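# "The check passed, so we believed the check"

Zuzanna Wasilewska would like me to know, before I've taken my coat off, that nobody at Hemham was hurt. She says it again on the stairs. By the third time I've started to wonder what she thinks I was told.

What I was told is short. In December a robot arm at Starnia, which buys training recordings from Hemham, closed its gripper on a cardboard carton and kept closing. The carton folded. A pad came off one of the fingers and hit the inside of a clear safety door, on the other side of which a technician was standing with a clipboard. Starnia stopped the arm and pulled everything it had learned from Hemham's latest batch. There were 1344 recordings in it.

"All of them had been through the check," Wasilewska says. "Every one came back green."

She runs the collection floor. Her people pick things up, turn them over and put them down with a pair of hand-held grippers, and the recordings go to customers who want their arms to do likewise. The sales pitch is that a person's hands already know how hard to squeeze. I ask how the gripper knows how hard the hands are squeezing.

"It doesn't," she says. "It knows how far apart the fingers are."

So force is a guess?

"Force is inferred." She thinks about it. "Yes. A guess."

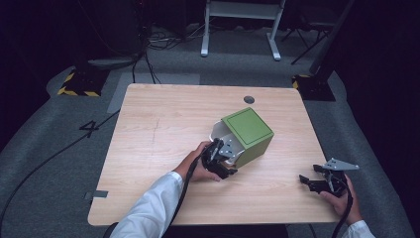 *Box handling with the two hand-held grippers at table height. The right one is open.*

The fault, as she explains it, was dull. Each gripper has a sensor that reports the gap between the fingers, and the sensor has to be told where zero is. On one left-hand unit, a screw that sets the sensor's position had worked its way out. The zero moved with it. By the end of the batch, the unit was reporting a gap four millimeters smaller than the real one, so that when an operator held a box gently, the recording said the fingers had sunk well into it.

A person looking at the number next to the box would have laughed. The arm had no way to laugh. It took the recordings as instruction and tried to reach the gap it had been shown, carton or no carton.

Four millimeters sounds like something you'd catch, I say.

"If it happened in one morning we would have. It crept." She draws a slope on the table with her finger. "The software compares each recording to the 20 before it. If the drift is slow, the 20 before it are also wrong. They're all wrong together, and they agree."

The software is called Gremari. Hemham licenses it, and its brochure, which I read on the train, promises "continuous assurance of demonstration quality." I read the phrase out loud. Wasilewska asks me not to make her comment on the brochure.

Elango Thevar has fewer reservations. He maintains the grippers, he's the one who found the screw, and he comes in halfway through our conversation eating an apple. "It assures you that today looks like yesterday," he says. "That's all it does. I said so when we bought it."

Did he say so in writing?

"I said so in the kitchen."

Wasilewska says she doesn't remember the kitchen. They look at each other for a while and I write down that they did.

Thevar takes me through what he calls the boring part. Before the fault, a gripper got a zero check when it was built, another when it came back from repair, and otherwise when someone felt like it. The check takes 40 seconds. You close the fingers all the way, read the number, open them all the way, read it again. If either number is off, the unit goes in a drawer.

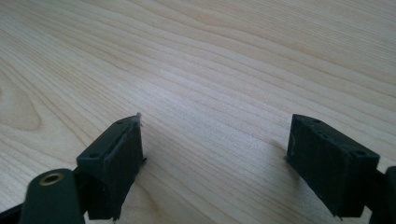
Nobody had put a schedule on it, and the reason is about as flattering as you'd expect. Operators are measured on recordings per shift. A check produces no recording. I ask Wasilewska whether anyone had ever been told to skip one, and she says no, firmly, and then says that nobody had been told to do one either.

The new rule is a check at the start of every session and another after every 50 recordings, with both numbers saved alongside the data. If the two checks on either side of a block disagree by more than half a millimeter, the whole block is thrown out. Thevar has also put thread-locking compound on the screw, on every unit, and painted a line across each head so that any movement shows.

"The paint is the real fix," he says. "Paint doesn't need a license."

I can believe in the paint. I'm less sure about the rest. A session-start check is done by the same operator with the same quota, and the quota hasn't moved. When I put this to Wasilewska she says it is "under review." I ask who is reviewing it. She is.

There is also the matter of the pad. A wrong number explains why the arm squeezed too hard. It doesn't explain why the arm was allowed to, or why a piece of it could leave at speed. Starnia's arm had a force limit, Wasilewska tells me, set high for an earlier job with heavier parts and never brought back down. She is careful about how she says it. Starnia is still a customer.

"Both companies trusted the layer underneath," she says. "They trusted our data, and we trusted the check."

And who did the check trust?

"The screw," says Thevar.

Starnia declined to talk to me. A short message from its office in Eze said the arm was back in service with "revised parameters" and that the safety door had "performed as intended," which I suppose it did. I wrote back asking what the revised force limit was and whether the technician had been moved farther from the door. I haven't had an answer to either question.

Hemham recovered part of the batch. The right-hand recordings were sound, and for the left hand Thevar tried working backward from objects of known width to estimate how far the zero had moved on a given day. He got decent numbers for hard boxes and poor ones for anything that gives under pressure. Wasilewska wanted to sell the corrected hard-box recordings at a discount, labeled as such. Thevar wanted them deleted. They are sitting on a drive while the two of them disagree.

I ask her whether she'd stand on the other side of that door, now, with an arm trained on the new batch.

"With the force limit set properly? Yes."

And without it?

She takes longer over this one. "No," she says. "I wouldn't have stood there before, either. I'd want the limit down whoever's recordings they were."

Thevar has finished the apple by then and is on his way back to the bench, where two left-hand units are waiting for their paint.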